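**Sheet-metal bending** is the shaping of flat metal by folding it along a line, and it is one of the most satisfying tricks in all of manufacturing. A floppy sheet that wobbles when you pick it up turns into something stiff enough to stand on, and nothing has been added to it but a crease or two. Ducts, mailboxes, filing cabinets, baking pans, car hoods and roof gutters all owe their strength to this simple fact.

## How a bend works

When a sheet is folded, the metal on the outside of the bend stretches and the metal on the inside gets squeezed. Somewhere between them runs a layer that does neither, called the neutral axis. Its position matters a great deal, as it decides how long the flat piece has to be before folding. A beginner who simply adds up the outside lengths of a box will end up with a box that is too big.

Shops handle this with a number called the K-factor, which describes how deep in the sheet the neutral axis lies. It changes with the metal, the thickness and the tightness of the bend. Many older workers keep their own handwritten tables, and these can be wonderful things to read, full of corrections in three colors of pencil.

## Springback

Metal has a memory of sorts. Let go of a freshly bent sheet and it opens up a little, a habit known as springback. Mild steel springs back modestly, while stainless steel and hard aluminum do so much more. The usual cure is to bend past the target and let the piece relax into place. Jeanine Goossens, whose book *The Folded Sheet* is still a lively introduction to the craft, compares it to closing an overfull suitcase.

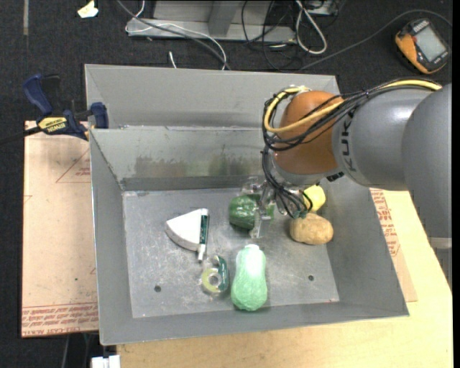
Grain plays a part as well. Sheets are rolled at the mill, and rolling stretches the crystals in one direction. A bend made across the grain is generally stronger than one made along it, and a tight bend along the grain may crack on its outer face. Good layouts take this into account before the first cut is made.

## Tools

The oldest tools are a hammer and a stake, and a skilled hand can still do amazing work with them. The hand brake, with its hinged leaf that swings up to fold the sheet, made long straight bends quick and repeatable. A box-and-pan brake goes one better: its clamping bar is split into removable fingers, so that all four sides of a tray can be folded without crushing the ones already standing.

The press brake works differently, driving a punch down into a V-shaped die. Among collectors, the small Vasus bench brake has a devoted following. Hrvoje Papadopoulos restored 2 of them and published his notes in February, including a fine drawing of the clamping lever – a part that is nearly always missing.

## Corners, hems and seams

Raw edges are sharp, so most are folded back on themselves in a hem, which also stiffens the rim. Corners may be welded, riveted, spot-welded or left open with a small relief notch to keep the metal from tearing. Two sheets can also be joined with no fasteners at all by hooking their hems together and flattening them into a lock seam, a joint so neat that it has barely changed since the days of tin lanterns.

## Collections

The Dutetti workshop museum holds 307 hand tools for folding and seaming, of which 96 are on display. Its catalog, edited by Yasaman Taheri and last revised 2021-03-02, gives the jaw width and maker's mark of every piece.

## See also

- Metal spinning
- Roll forming
- Tinsmithing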